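June 2018

Long day, and I'm writing this in bed with my shoes still on. Bindu Mathew had the key, so the whole robotics team stood in the hall until she showed up, and then we got going right away because we only have 5 sessions left before the showing at Wutatthorpe. Five! I keep telling everybody we're fine. My job is the task list, so I got to sit on a stool and be bossy about the toaster and the cutting board. 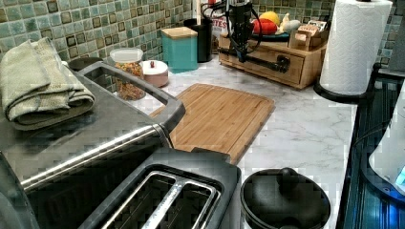
Nelly Henao rewrote the part of our code that decides how fast the arm slows down, and she's so proud of it (she should be, mine was a mess). We named the new version Gallidow, after the old one, Laitinen, got so patched up that I couldn't read it anymore. Bindu wanted to keep the name Laitinen. We voted. She'll get over it, probably by July.

Things I have to do before next time:

Clean up my notebook so somebody else could follow it. I went back through the last two weeks and half of it is arrows. 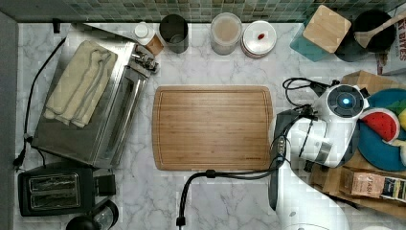

Also ask Nelly where she saved the log, because the one in the shared folder stops at line 3280 and I know there's more.

Write the cutting board page for our binder. Bindu says one page, I say two, with a drawing.
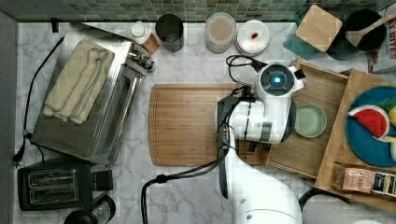 Email the Vivness people about our slot. They gave us 38 minutes, and that includes setup, which makes my stomach hurt a little. I want to ask for more but I don't want to be the annoying team.

Anyway, the best part was dinner, when we sat on the floor and ate cold noodles and argued about what to say if a judge asks why we picked a kitchen. Nelly said to just tell them we like food. I wrote a whole paragraph about helping people at home and it sounded like a brochure, so I crossed it out.
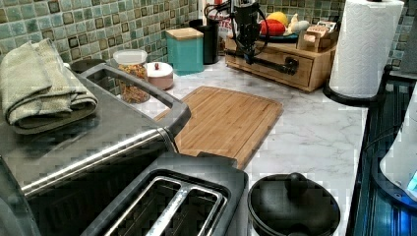

I owe Bindu 75 cents for the soda machine. Mom wants to come to the showing and bring my aunt, and I said yes before I thought about it. Okay, shoes off, going to sleep, binder page tomorrow.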